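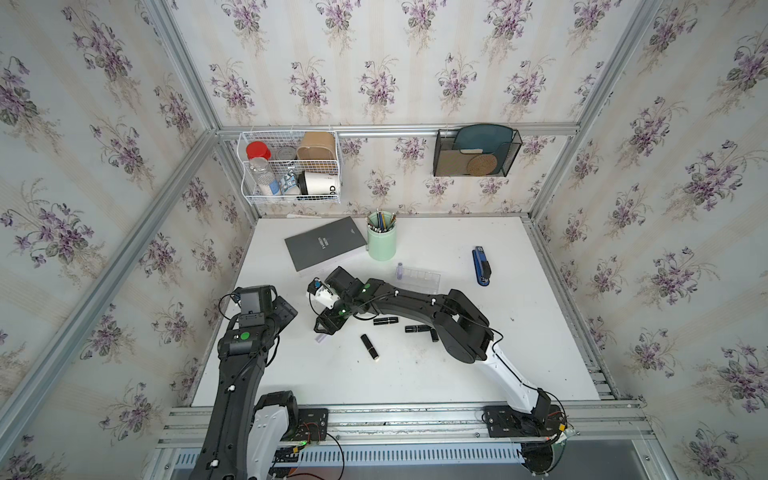
Section 4: Hanging the wallpaper

Read this section through once before you open the paste. It covers Prerness paste-the-wall papers. If your label shows the brush and trough symbol instead, go to Section 5, as the soaking times are different.

Before you start

The walls must be sized and dry. If you sized them following Section 3, leave them for 24 hours before hanging. New plaster needs longer, and the paint manufacturer's drying time applies on top of that.

Check the batch number on every roll label. Two rolls with the same pattern number but different batch numbers can differ in shade, and the difference shows most at the seams. Keep one label until the room is finished.

You will need:
Prerness paper, enough rolls for the room plus one
Osura ready-mixed paste
9-inch roller and a 2-inch brush for edges
Level or plumb line
Smoothing brush or plastic smoother
Snap-off knife and spare blades
Seam roller
Clean water, sponge, dry cloth

4.1 Marking the first line

1. Choose a starting point. For a floral with a large repeat, start in the middle of the most visible wall and work outward. For a small print, start beside a door or window.
2. Measure the width of the roll and take off half an inch. Mark this distance from your starting point at head height.
3. Hang the plumb line through the mark, let it settle, and pencil a faint line from ceiling to baseboard.

Note: Do not use a corner or door frame as your vertical. Few of them are true, and the error grows with each strip.

Note: Use pencil only. Ballpoint and felt-tip will come through the paper.

4.2 Cutting the strips

4. Measure the wall height and add four inches, two for the top and two for the bottom.
5. Unroll the paper face up and decide where the pattern should meet the ceiling. Whole motifs look best at the top – the bottom is usually hidden by furniture.
6. Cut the first strip. Lay the roll beside it, slide it until the pattern matches, and cut the second. Number the strips on the back at the top edge.

The label gives the repeat in inches and the type of match. A straight match lines up directly across. With a half-drop match, every second strip moves down by half the repeat, so cut from two rolls at once and keep the odd and even strips in separate piles. You will waste less.

4.3 Hanging

7. Roll paste onto the wall, slightly wider than one strip. Brush it into the top and bottom edges.
8. Place the strip against your pencil line with two inches overlapping the ceiling. Smooth down the center first, then out to each side.
9. Crease the paper into the ceiling line and the baseboard with the back of the knife. Trim along the crease. Change the blade segment after every strip.
10. Hang the next strip and slide it up to the first until the edges touch. Do not overlap them.
11. After ten minutes, go over the seam lightly with the seam roller. Skip this step on embossed papers.

CAUTION: Turn off the power at the breaker before papering around outlets and switches. Do not tuck foil or metallic paper behind a cover plate.

CAUTION: Wipe paste off the face of the paper at once, with clean water only. Dried Osura paste leaves a shine that cannot be removed.

4.4 Inside corners

12. Measure from the last strip to the corner at the top, middle and bottom. Add half an inch to the largest figure and cut the next strip to that width.
13. Hang it so the extra half inch wraps onto the next wall.
14. Mark a new plumb line on the next wall and hang the offcut to it, covering the overlap. Use Brilden overlap adhesive here if the paper is vinyl. Ordinary paste will not hold vinyl to vinyl.

The pattern will be slightly off in the corner. Put the worst mismatch behind the door if you can.

4.5 Drying

Keep the heating low and the windows closed until the paper is fully dry. Small bubbles usually flatten as the paste dries. If one is still there the next day, slit it with a fresh blade, work in a little paste with a fine brush, and press it flat.

Shelves and hooks can go up after 35 hours. Drill slowly through a piece of masking tape so the paper does not tear around the hole.

Section revised 13th November by Eimear Coughlan. Step 14 now covers the Brzozowska vinyl range as well.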